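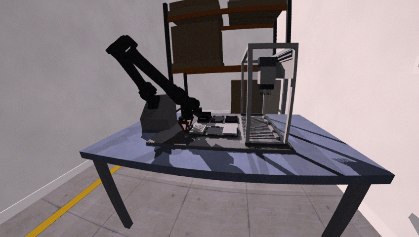
Brazo, pórtico de pipeteo y placas en el simulador de Hordale.

Hordale sirve para enseñar a un brazo robótico tareas de laboratorio por control remoto: se mueve un mando de mesa, el brazo simulado lo sigue y cada demostración queda guardada. Lo he usado con el mando Esik para tareas de coger y dejar microplacas.

La instalación no da problemas. El mando sí pide paciencia — la muñeca va más rápida de lo que uno espera y conviene bajar la sensibilidad a 60 desde el principio. Con el valor de fábrica, 100, tiré a la basura casi todas mis primeras tomas.

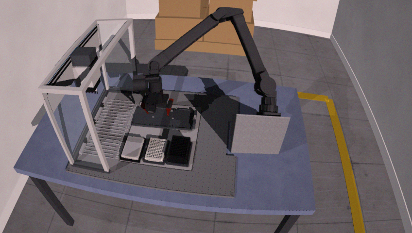
Zaragoza, marzo

Lo mejor es poder cambiar de punto de vista mientras se guía la pinza. Los dedos rojos se distinguen bien sobre el material negro, y eso ayuda al bajar entre placas que están muy juntas. La placa negra de pocillos, en cambio, cuesta leerla: la rejilla apenas se ve.

Grabé 800 demostraciones en 4 semanas. El editor permite recortar las pausas, pero no unir dos tomas, y lo he echado en falta. La exportación a Rivton funciona a la primera.

No lo recomiendo para quien solo quiera probar una tarde. Para un grupo que vaya a grabar a diario, sí, aunque el manual está a medio traducir.

Remedios Navarro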